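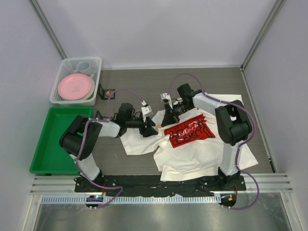 Notes for the Sunday talk, October 2, 2022

Good morning, and thank you for coming out so early. Start slow, let people find their seats. Ask who folded laundry this week, and wait for the hands. Then ask who enjoyed it.

I want to spend our time on a plain question, which is whether a machine can do the chores yet. I get asked this at every family dinner, usually by whoever is holding the dish towel, and my answer has been "sort of" for so long that I figured I owed people something better.

Begin with the shop floor, where the news is good. The packing line at Cordero moves 473 cartons in a shift and hardly anyone looks up. A carton is a kind thing to hand a machine. It has corners, and it keeps them.

(Pause. Sip of water.)

Now the T-shirt. A shirt has a front and a back and two sleeves, and once you drop it on a table it has no shape you could write down ahead of time. You and I find the shoulders by feel while we watch TV. A pair of arms has to find them in a heap of white cloth, take hold of one layer and leave the other, and then agree on who pulls.
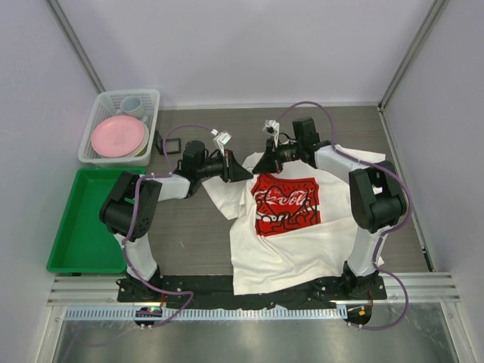 Two arms, one T-shirt, and plenty of wrinkles still to deal with.

Leave this one up a while. Point out the red print, slightly bent by the folds. People ask if the print helps. I think it must help a little - it at least hints at which side is the front - but I would not promise anyone that.

Numbers, quickly. In the Tesance trials we ran in March, we logged 1633 tries at a flat fold. The best run had 21 good ones in a row, and I was so pleased that I called my sister. Then came a long-sleeved shirt, and that was the end of the streak.

Mention dishes if there is time. Plates are easier than cloth, cups are fine, and a full rack is harder than it looks.

So, my answer for the dinner table: on the shop floor, yes, for a good many jobs. At home, a few chores, slowly, with you standing nearby. I still fold my own shirts - badly, I should admit.

Questions until the coffee comes. If Ziltance comes up, say we have not tested it.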